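Notes on collecting teleoperated demonstrations in simulation, from the Mevstead bench. Thread, no particular order of importance.

Setup: six-axis arm, parallel gripper, four small cubes, one square mat. The task is to pick up the cubes and put them on the mat. The operator drives the gripper from a hand controller and the joints follow by inverse kinematics. Control software is Moltido, logging goes to Hadgu.

Target was 1,000 accepted episodes. We recorded 1,651 to get there. Most rejects were the operator overshooting the grasp and nudging a cube sideways.
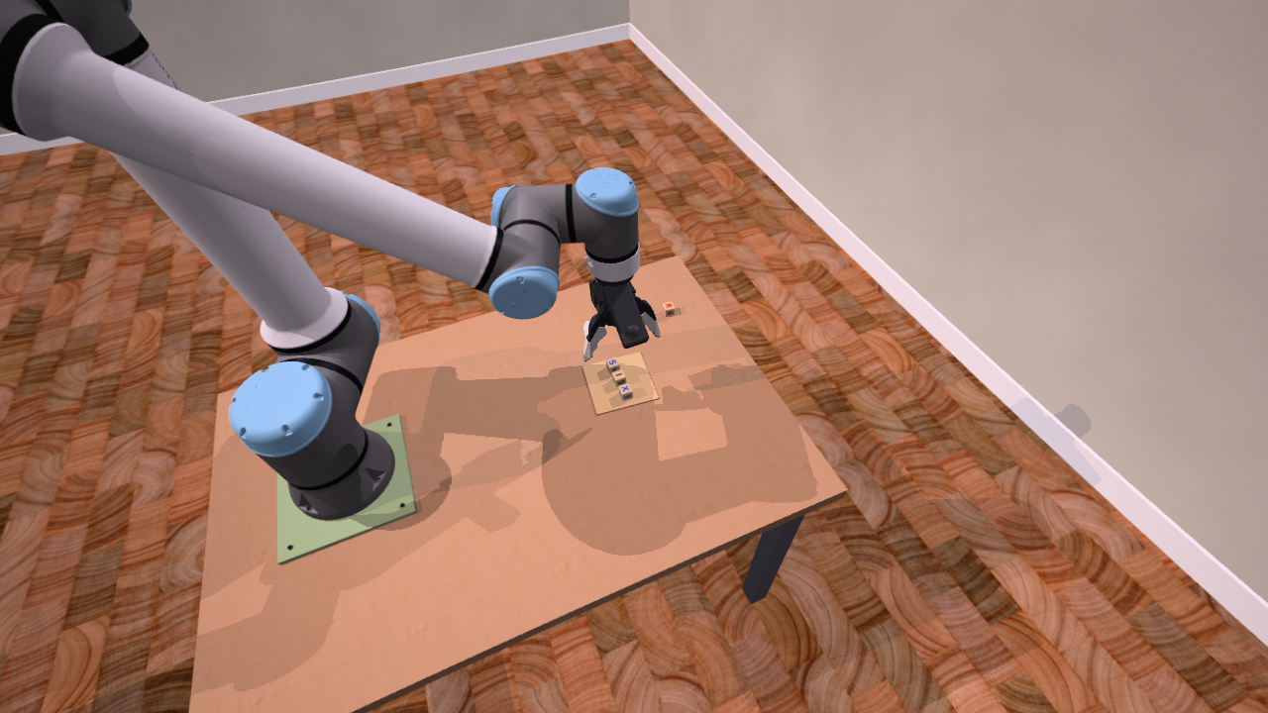 Cubes this size are hard to judge from one fixed view. They are each about as wide as a fingertip, so a small error in yaw puts a finger on top of the cube. We added a second view for the operator and the reject rate fell within a morning.

Controller scaling matters more than I expected. At 1:1 the big moves are comfortable and the grasp is hopeless. We settled on a clutch with 3 scaling levels, switched by thumb. New operators forget it exists for the first dozen episodes.

Pauses. People stop above the cube to think. The policy learns to stop above the cube as well, and has nothing to think about, so it stays there. We now trim any stretch where the commanded velocity is near zero, except while the fingers are closing.
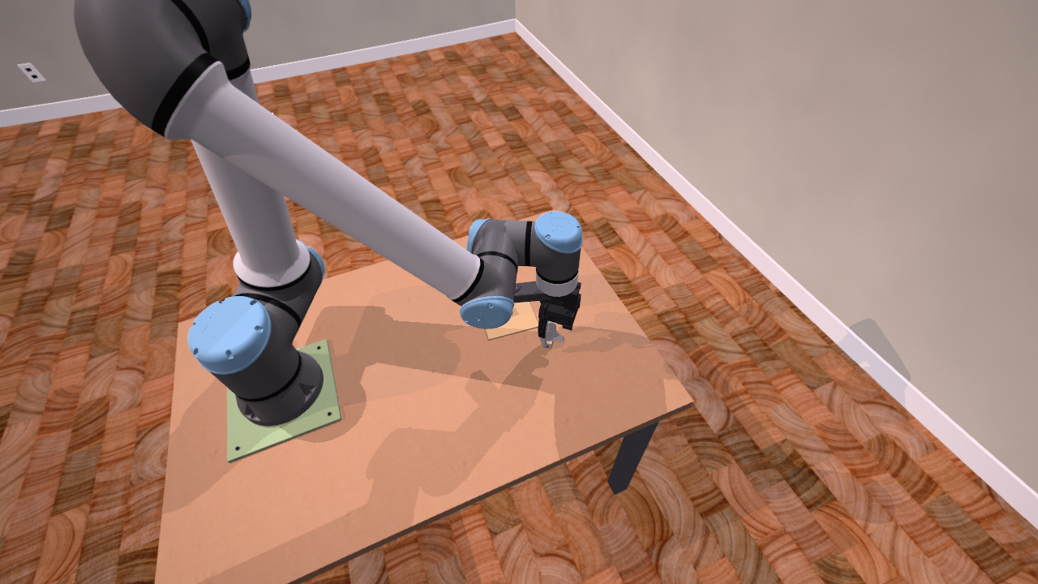

Elbow position is the other one. The operator only commands the gripper, so the solver picks the rest. Left alone it will sometimes flip the elbow between two frames, and you get a demonstration no real arm could follow. We penalise distance from the previous joint state and drop anything that still jumps.

Log the commanded pose and the achieved pose. We only kept the achieved one for the first 200 episodes and had to redo the lot – the lag between the two is what you want when you come to train.

Also log the controller scaling level. It costs one integer per step.

Shadows are left on. The first policy was trained with flat lighting and did badly once a shadow from the arm fell across a cube. Light direction is now drawn at random per episode.

Next: same task on the Datania build, with a different contact solver. I expect the grasps to transfer and the releases not to. Numbers in April if the queue allows.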